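# Iscombe Robotics Club – soft goods module, July

The second-year group spent this module on picking up things that have no fixed shape. Rigid parts were covered in the spring with the Billel arm. Fabric is harder – a grasp that holds at one point lets the rest of the item fold, twist or drag.

The group recorded 1,121 grasps by hand, of which 285 were set aside for testing. Each run was limited to 20 seconds. Labelling was done in pairs, with Emlyn Howells checking any run on which a pair disagreed. The labels are pick, carry, place and drop; a slip followed by a second grasp counts as a drop.

Results for folded towels and socks are on the Mirkeck page. Gloves are kept separate as the fingers bunch in ways that the Sheehan grasp planner does not yet handle. Version 4 of the label sheet applies to everything on this page.

## Gloves
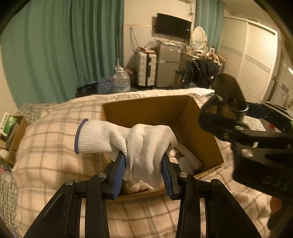 *White knit glove held between the blue finger pads, over the open cardboard box. Cuff to the left, fingers folded down.*

Runs are stored by item type, then by pair. Members can ask Emlyn for access to the test set once their own labels are in.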